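Block bin
From The Beleo Household Encyclopedia
Entry by Nelly Correa. Last revised 25 September 2018.

A block bin is an open container used to hold loose plastic building blocks between one round of play and the next. The term covers anything from a dishpan to a purpose-made tub with a lid, but most often it means a plain plastic bin, wider than it is deep, that can be set on a table or slid onto a low shelf. It's one of the humblest objects in the playroom and one of the most useful, and it has shaped the way people build with blocks far more than its looks suggest. 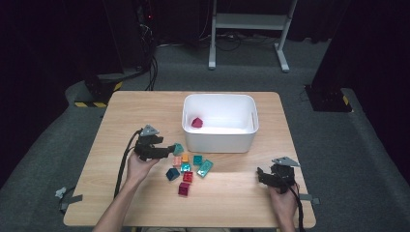
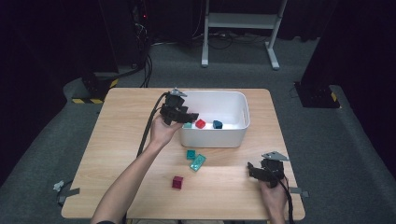

Block bin on a tabletop, with colored blocks
Vol. 5, p. 39

Contents
Form and materials
What goes in it
Filling and emptying
Sorting
Color
The table
Care and cleaning
Regional and family names
See also

Form and materials

The usual block bin is molded in one piece, with rounded corners and a rim. Both features earn their keep. Rounded corners let the last small pieces be swept out with the fingertips, where a sharp inside corner would trap them, and the rim gives two hands something to hold when the bin is heavy. A thick rim also keeps the walls from bowing outward under a full load.

White is a common choice and a wonderful one. Against a white floor even a very small piece stands out at once, and a builder hunting for a single red corner piece can find it by eye before reaching in. Clear bins have the opposite strength, as they show their contents from the side, so they do better on a shelf above eye level. Slightly cloudy plastic falls between the two, letting a hint of color through the wall.

Depth is the measurement that matters most. A deep bin holds a great many blocks in little floor space, but the pieces at the bottom are lost to view, and small ones work their way down through the gaps between large ones every time the bin is moved. In a shallow bin nearly everything stays near the surface. Builders who have switched from deep to shallow tend to be evangelists for it, and it's easy to see why – blocks they had forgotten they owned come back into use.

Fabric cubes and wicker baskets are used too, mostly in living rooms. Studded pieces catch on the weave of a basket, and a soft-sided cube folds inward when it is half full. Both are quieter than plastic when blocks are dropped in, a point in their favor in apartments.

What goes in it

A typical household collection is a mixture. There are cubes, long flat pieces, studded bricks, sloped wedges for roofs and noses of vehicles, and a scattering of shapes whose first purpose has been lost. Pieces from more than one maker are often mixed together. They may look alike and still refuse to join, the studs of one system being a hair wider or narrower than the sockets of another. Many families find this out after the collections have been poured together, and some go on happily mixing them for years, using the odd ones as cargo, furniture or food for toy animals.

Faceted and irregular pieces deserve a word of their own. Jewels, rocks and crystal shapes have no flat face to rest on and will roll or tip into any opening. They are also the pieces children prize most, and so they tend to be found in pockets.

Filling and emptying

There are two ways of getting blocks out of a bin. In dumping, the bin is turned over and everything lands on the table or floor in one glorious crash. In picking, the bin stays upright and pieces are taken out a few at a time.

Dumping gives the builder the whole collection to look at. It suits large projects, groups, and anyone without a firm plan, for a spread of blocks suggests ideas that a full bin keeps to itself. Its cost is paid at the end of the session. Picking is tidier and suits small models, but it favors whatever happens to lie on top.

A third practice, the scatter, takes a little from each. A handful or two is moved from the bin to the tabletop and spread loosely in front of it, and the bin stays within reach for the remainder. Nine or ten blocks are plenty for a young child at the start. When a piece is finished with, it goes back over the rim and another may come out.

Putting away follows the same lines in reverse. Sweeping blocks over the table edge into a bin held below is fast but sends a few to the floor. Setting them in one by one is slow, and for small children it is a fine game in itself. Picking up a cube, carrying it across a rim and letting go takes real control of the hand and wrist, and toddlers will repeat it again and again with deep satisfaction. The Lander playroom guide, a booklet much copied among parents in the Beleo area, suggests placing the bin on the far side of the blocks from the child, so that every piece has to travel over the work surface and can be seen all the way.

Some people drop the blocks in anyhow. Others line them up along one wall of the bin as they go, and there is something very pleasing about a short row of colored blocks seated side by side. The row rarely survives the next time the bin is carried, but it makes it simple to see whether a small set is complete.

Sorting

Opinions on sorting are strong. The main systems are these.

By color. The most attractive method and the easiest to teach. Its weakness shows as the collection grows: a bin full of red pieces is a hard place to find one particular red piece, as shape must then be picked out with no help from color.

By shape. Preferred by most experienced builders. A small blue wedge among wedges of other colors is found in a moment. It calls for more bins and for some agreement on what counts as a shape.

By size. Small pieces are kept in one container and all the rest in another. It needs just two bins and removes the worst of the sifting problem.

By set. Each boxed set is kept whole. This works beautifully until the first afternoon of free building.

The Lulter method. A compromise in which 3 bins are used – small pieces, large pieces, and a third for anything unusual. The third bin is the heart of the system and the one children go to first. Supporters say it can be restored by a tired adult in the last minutes before bedtime.

No sorting. A single bin for everything. It is a respectable choice for collections of a modest size, and many fine builders grew up with it. The sound of a hand stirring through a mixed bin is, for a lot of adults, among the happiest sounds of childhood.

Color

Early plastic blocks came in a few strong colors, and red remains the one most people name first. Collections today range much wider, with teal, magenta, salmon pink and deep navy sitting beside the familiar primaries. Neighboring shades can be hard to tell apart. Teal gives the most trouble, as it drifts toward green in warm lamplight and toward blue near a window, and two teal pieces that match at night may part company in the morning. Shiny faces make this worse by throwing back the color of the lamp. Sorters who care about exact shades turn each piece to look at a side that isn't catching the light.

Translucent pieces are usually kept with the solid color they most resemble, though there's a good case for giving them a place of their own. Held up to a window they are a delight.

The table

A block bin needs a surface to work beside. The floor is the traditional one, and it has the great merit that nothing can fall off it. Deep carpet is a poor base for tall buildings, though, and it hides small pieces very well – hence the popularity of the plain rectangular table.

Light wood is an excellent background. It is pale enough for dark blocks to show clearly and warm enough for white and gray ones to stand apart from it. A fine, even grain is kinder to the eye than a bold one when small parts are spread about. The surface should be smooth, but a very slick one lets a flat piece skate away when it's pressed.

The bin is best placed toward the back or middle of the table, leaving the front clear for building. Placed at the front it becomes a wall to reach over, and elbows find it. With two builders, one at each long side, the bin goes in the center and turns sideways to both.

The Villanueva table, named for the street where it was first made, has a shallow well cut in the top to take a bin so that its rim sits level with the surface. It's a lovely piece of joinery and a nuisance at mealtimes.

Care and cleaning

Bins collect crumbs, hair, pencil shavings and dust under the blocks. Emptying one completely twice a year is enough in most homes, and August, before school starts again, is a favorite time for it. The bin is washed with warm water and dish soap and dried with a cloth. Blocks can be washed in a mesh bag in a basin of lukewarm water, then spread on a towel. Studded pieces should be laid studs up so that water can run out of the hollow underside. Strong heat can warp plastic, and long exposure to direct sun will yellow white pieces and dull bright ones.

A cracked rim can pinch skin, and a bin with one should be moved to gentler duty, such as holding yarn. Small blocks of every kind are kept out of reach of children who still put things in their mouths.

Regional and family names

The bin is also called the block box, tub, tray, bucket or bricks drawer, often with little regard for its true shape. In Beleo the word "rattler" is heard among older speakers. Many families have a private name for it that outlives the object, so that a white plastic bin may be known for decades as the suitcase.

See also
Building block
Craft table
Marble jar
Toy chest
Wooden blocks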